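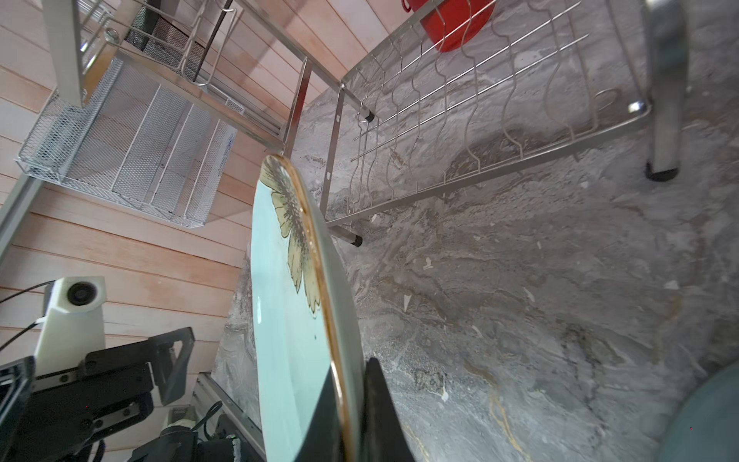
Week 6 Handout: Chores

Course notes, Machines at Home and at Work. Read before lab. Bring the chore diary from Week 5, even if it is embarrassing.

The question for this week is whether a machine can put the dishes away yet. The short answer is "sometimes, slowly, if you stand next to it." The long answer is the rest of this handout.

1. Why dishes

Dishes look easy. Most of you have been doing them since you were tall enough to reach the sink, and some of you have been avoiding them for just as long. A plate doesn't run off, it doesn't change shape, and there is a rack with slots made for it. If we can't automate that, we have no business talking about laundry.

Now try writing down what your hands do. You pick the plate up by the rim. You turn it on edge. You line it up with a slot that is a little wider than the plate is thick, and you let go at the moment the rack is holding it and you no longer need to. You do this while complaining about your roommate. A gripper with two fingers has to manage the same job with a pinch on a thin rim, and a plate pinched at one point would like very much to swing.

The rim matters more than the flowers. Decoration is a problem for the vision people (a dark pattern on a pale plate can look like an edge, a crack or dinner). The grip people only care how thick the plate is, how slick it is and where the weight sits.

2. What counts as done

In the lecture I gave you the Solstead checklist, which our lab borrowed and then argued over for most of a semester. A plate counts as put away if it is in a slot, standing, with no fingers on it, and the rest of the rack is still where it was. That last clause was added after a bad afternoon.

Note what the checklist leaves out. It says nothing about time. It says nothing about whether anyone had to hit the stop button and nudge something. When you read a claim that a robot "does the dishes," look for those two first. The Zandale exercise in your reader asks for 50 tries at one plate and one rack. A team that gets 23 of them has learned a good deal and should still not be let near your grandmother's china.

3. The arithmetic of being slow

Suppose an arm takes 2 minutes a plate. You have a dinner party. Work out when the guests can go home. Then suppose the same arm is in a canteen that washes 900 plates a day, and work out what year it is when the shift ends. (Slight exaggeration. Do the sum anyway, I will be asking for it.)

Slow isn't always fatal. A machine that works overnight can take its time, and nobody is timing your dishwasher either. But the shop floor pays by the piece, and that is why factories tend to redesign the chore until it suits the machine: same part, same spot, same way up. Your kitchen has not agreed to this.

4. Clutter

Look at any real counter. Plates of different sizes, something woven, a rack already half claimed by the chopsticks. Each item is simple by itself. Together they get in each other's way, and in the way of the arm's elbow, a part that beginners forget an arm has. A plate lying flat is also harder to pick up than one on edge, as there is very little to get a finger under. People slide it to the edge of the table or tip it with a fingernail. Grippers are short on fingernails.
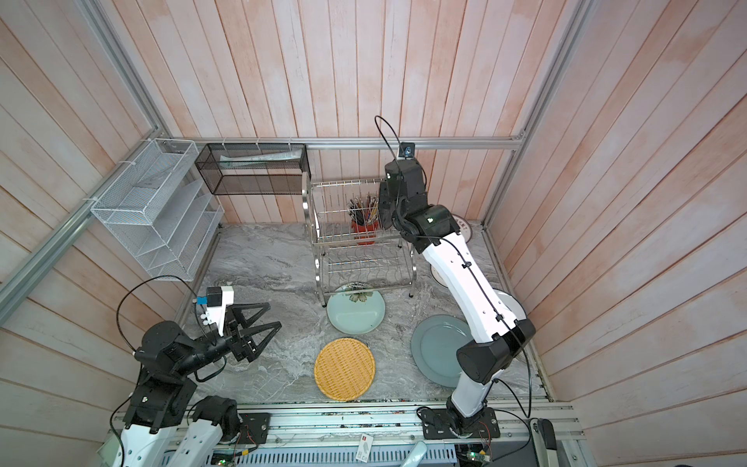

5. Two arms or one?

Two arms let you hold one thing while moving another, or pass a plate across when one side can't reach. They also give you two things that can hit the rack. The Bailly notes come down in favor of two, the Tavetar notes in favor of one and a better table. Read both and pick a side before lab.

For lab: choose one chore from your diary. Write it as steps a stranger could follow with oven mitts on. Swap with a partner, put the mitts on, and follow theirs exactly. Plastic plates only, please. Written answers to the sums in section 3 go in the tray by the door.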